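22 September 2020
Wardrobe bench, Mostesham costume workshop

Started late today, the kettle took forever and then I couldn't find the good scissors (they were in the button drawer, please stop putting them in the button drawer!). Anyway, the job is hangers. Has been hangers since yesterday and I think it'll be hangers for the rest of my life.

Background for anyone picking this up cold: the Brito production comes back to us from storage with everything on whatever it happened to be hung on when it went in last February. Some of it is on wooden suit hangers, fine, leave those alone. A lot of it is on wire, and the wire is all sorts. Dry cleaner stuff with the paper still on, bare wire that has gone brown at the twist, coated wire in every color going. The inventory sheet says 602 garments. I'm not checking that number, I'm only working down the rails and dealing with what I meet.

What I've been doing with each one: garment off, hanger on the table, look at it properly. First the neck, where the hook comes out of the twist, as that's where the coating splits and then you get a rust bloom on somebody's collar. Then the corners of the shoulders. Then I run a cotton rag along the whole length and see if it snags. The rag is a much better judge than my thumb. I went over a whole batch by thumb yesterday, was very pleased with myself, and then the rag found burrs on the very first one I tried it on. So that batch is getting done again, grr.

Bare wire goes straight in the scrap bin no matter how nice it looks. Coated wire gets a chance.

Bending: quite a few have shoulders that have dropped on one side. You can push them back cold if you go slowly and keep the bend spread along a few inches. If you crank it all in at one spot the coating goes pale and then cracks a day later. I've been laying them flat to check, and a pale tabletop is so much easier for this than the old green cutting mat, you see the gap under a twisted one right away. Light blue ones show up well enough on it. White ones I have to squint at.

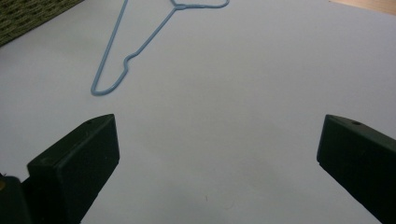 Can coated wire hangers hold the heavy coats if we use two together?

For a day or so on the rail, doubling up works if the hooks face the same way and the pair is taped at the neck. For storage, put the coats on the wide wooden ones, since even a doubled wire hanger leaves a ridge in the shoulder padding.

Copied that out of my own note on the rail tag so it's in the book too. The question keeps coming up and I keep answering it in the corridor with my arms full.

Foam covers. We have the box from Hasitz, the slip-on tubes, and I tried them on the knit tops. Mixed feelings. They grip beautifully and nothing slides off, but they're tight going round the shoulder bend and I tore two before I worked out that you feed them from the bottom bar side with a bit of talc. The torn ones I cut into short lengths and pushed onto the ends, which does most of what a full cover does for a blouse. Might do that on purpose for the lighter things and save the full tubes for knits.

Muvus sent a price for new plastic hangers, minimum order 2000. We do not need 2000 hangers. Where would they even go? I've asked whether they'll split a carton. If the other workshop wants in, tell me before I write back, I'd rather share an order than store one.

Rail order, as it stands this afternoon:

Rail A, chorus shirts. Done, all on checked hangers, hooks facing the wall.
Rail B, chorus skirts. Halfway. Clip hangers are a separate headache, the rubber on the clips has gone sticky and left a mark on one waistband. Chalked it, brushed it, will look again when it's had a night.
Rail C, principals. Not touched. Wooden only for these please, even the light dresses.
Rail D, odds and ends, including the capes. Not touched, and the capes probably want to be folded anyway.

Tried color sorting for a bit: blue for shirts, white for blouses, anything else for spares. It's lovely to look at and a total waste of time, the blue ran out almost at once. Going back to paper tags on the necks.

Also the scrap bin is heavy now and the wire ends poke through the bag. Double bag it or use the old paint tub. I've got a scratch on my wrist to prove it.

Next: redo the thumb batch with the rag, finish Rail B, find more talc. And someone oil the castors on Rail C, it screams every time it moves.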